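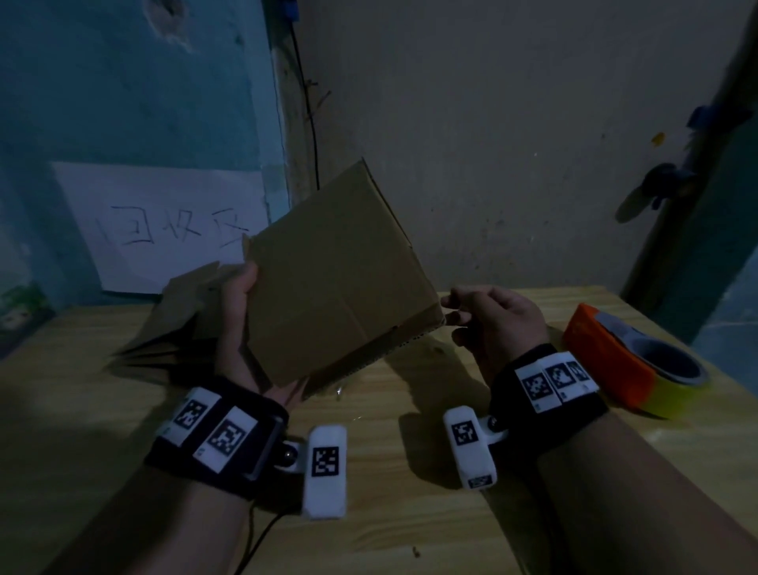
I drove 2,770 miles this summer, all told, and the part I keep bringing up at dinner is the open day at Odard, where I watched somebody handle a cardboard box. Odard teaches robots to do chores by recording people doing them first, which I had read on the flyer and only half believed. The station I parked myself at was the recycling one. It had a pile of flattened cardboard at one side, a roll of tape at the other, and a sheet of paper on the blue wall with the words for "recycling area" written on it in Chinese, in marker. The person at the table wore black bands on both wrists, covered in little black-and-white squares like crossword puzzles that had given up. The cameras read the squares and work out where the hands are. I had expected something shinier. I liked this better.

I have been breaking down boxes for most of my adult life and have never once been asked to do it for science. Watching it done for the record is oddly stressful. You start to notice how many small decisions go into a box. Which hand holds, which hand pokes, when do you give up on the seam and just crush the thing? I crush early. Our guide said crushing early is a "valid strategy" in the tone people use for a child's haircut.

The target that week was 936 recordings, according to a whiteboard by the coffee. I asked how many of those were boxes and was told 300, with the rest going to towels and a drawer that sticks. I would have paid extra to see the drawer.

After that we were walked down the hall to see Kinier, the actual robot, which was the reason most people had come. Kinier has 2 arms and a lot of patience. It picked up a box, considered it for long enough that a man behind me checked his phone, and folded in one flap. Then it stopped. We clapped anyway. The second try went better, and the third went onto the floor, where it got the biggest hand of the afternoon.

There was a question period. Somebody wanted to know if it could do laundry (not yet) and somebody else wanted to know if it could do teenagers. I asked whether the robot would pick up bad habits from whoever wore the wristbands. Yes, we were told, it does, and they spend a good deal of time throwing those recordings out. I thought about my crushing and kept quiet.

They're doing another one in September, over at the Simoldale building, with a newer machine called Jugah that is supposed to manage tape. Sign up early if you go, and park on the street, as the lot fills up and the gate arm is slower than Kinier.

Posted 8/18/22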